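**Nonura packing room — walk-round checklist, October 2018**

Hello again, and thank you for bearing with the longer form! I've kept the tick marks short and put my chatter underneath, so you can skim if you're in a hurry (though I'd love it if you weren't).

**Floor and walkways**

- [x] Walkways open to full width
- [x] Floor paint sound, no lifting
- [ ] Boxes stored off the floor — *see comment* 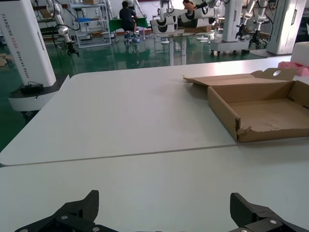
Storage habits have come a long way since the Nesetton move, and I do want to say so before I grumble. The shelving unit is earning its keep, but there are still cardboard boxes sitting on the green floor, and I'd like those up on a low tier before November. Please keep anything over 15 pounds off the top shelf, too.

**Tables**

- [x] Tables steady, no rocking
- [x] Corners free of splinters and sharp spots
- [ ] Tabletops cleared at end of shift

Table 3 had a wobble last time and the new foot has cured it — lovely work. I'd still wipe along the seams where tables meet, as grit collects there and scratches the mailers.

**Cartons and mailers**

- [x] Kostiuk mailers stored flat and dry
- [x] Bundles tied in lots of 50
- [ ] Damaged mailers pulled from use
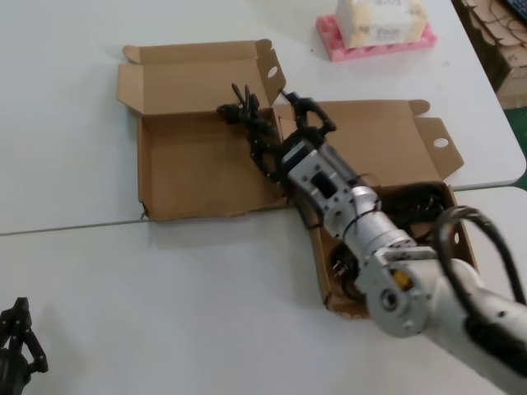
Can a mailer with a torn corner still go out to a customer? Please don't send it, even with tape over the tear; use it for practice folding or put it in recycling.

**Still open**

- Replacement mailers, Grekero order 1312: confirm delivery
- Label the low shelf tier once the boxes are up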